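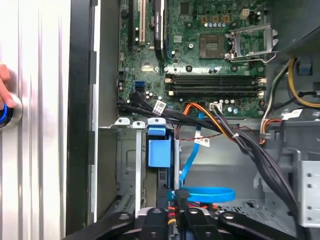

The fault that stopped disassembly trials at the Jallenum electronics recovery center in Miyazaki came down to a single cable. In October, a gripper closed on a data lead and kept pulling after the force limit should have stopped it. Desktop computers are hard on such machines: a blue SATA cable can curl into a wide loop close to the fingers, with thick bundles of black cable crossing the case beside it.

The center's log lists 2,089 grasps before the failure and 491 force warnings, most of them cleared without review.

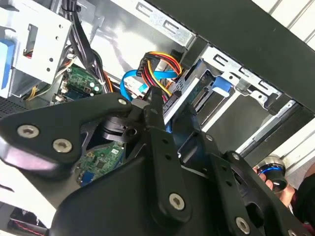 The gripper at work among the drive cables of an open desktop computer.

Hideaki Furukawa, who led the inquiry, found that a software update had reset the limit to 60 newtons – far too high for work near a person's hands.
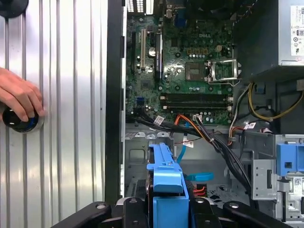 The old limit has been restored, and the arm will no longer start until an operator confirms the value. Warnings now stop the run. Prilov, which supplied the update, is checking its other sites.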